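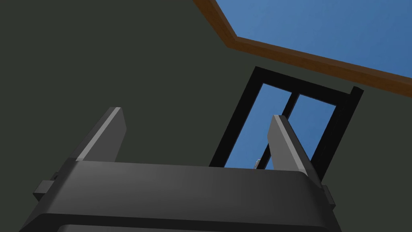 Manju Goel m'a écrit un jour que notre école de couture l'avait réconciliée avec les ourlets, et que ce serait bien de le mettre quelque part sur le site. Voilà, c'est fait, Manju ! Et tant que j'y suis, je vous raconte le reste.

Moi c'est Babita, j'ai ouvert l'atelier Pesonness avec Nithin, un peu sur un coup de tête. On retouchait des vestes chacun de notre côté, on se plaignait des mêmes fermetures éclair, et un soir on s'est dit qu'on pourrait louer un local à deux et donner quelques cours pour payer le loyer. Les cours ont pris toute la place (les vestes, on en fait encore, mais il faut être patient, pardon d'avance).

Aujourd'hui on propose des cycles débutants, un atelier du samedi pour celles et ceux qui ont déjà une jupe ou deux derrière eux, et un cours de patronage que donne Indira Sundaram. Indira est redoutable. Elle vous fera défaire une manche montée à l'envers avec un sourire désarmant, et vous la remercierez ! Un cycle débutant, c'est 40 heures, étalées sur l'automne et l'hiver, avec une pause en février parce que Nithin part voir sa famille et que je n'aime pas tenir la boutique toute seule.
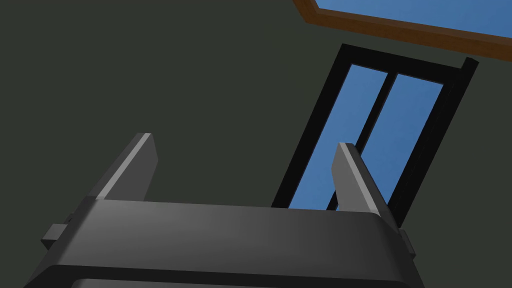 Côté matériel, vous n'avez rien à acheter pour commencer. Les machines sont là, les ciseaux aussi, et le fil est compris dans le prix. On demande seulement 50 euros d'acompte à l'inscription, et le solde au premier cours. Si vous avez hérité de la machine de votre grand-mère et qu'elle vous intimide, apportez-la, j'adore ça, on la règle ensemble et vous repartez avec une canette enfilée dans le bon sens.

Pour le tissu, on va beaucoup chez Darkus, dans la rue d'à côté, qui nous garde ses fins de rouleaux. Beaucoup de coton, un peu de lin, parfois un velours improbable que tout le monde s'arrache. Le premier projet est toujours un sac, puis une jupe droite, puis ce que vous voulez. Une élève est arrivée en disant qu'elle voulait faire un manteau tout de suite. Elle a fait le sac d'abord, en râlant, et le manteau l'année suivante, doublé et tout !

L'atelier est ouvert l'après-midi dès 14 heures, sauf le lundi. Passez quand vous voulez, même sans projet précis. Et si la porte est fermée alors qu'il y a de la lumière, frappez fort, on est sûrement au fond avec la surjeteuse en marche.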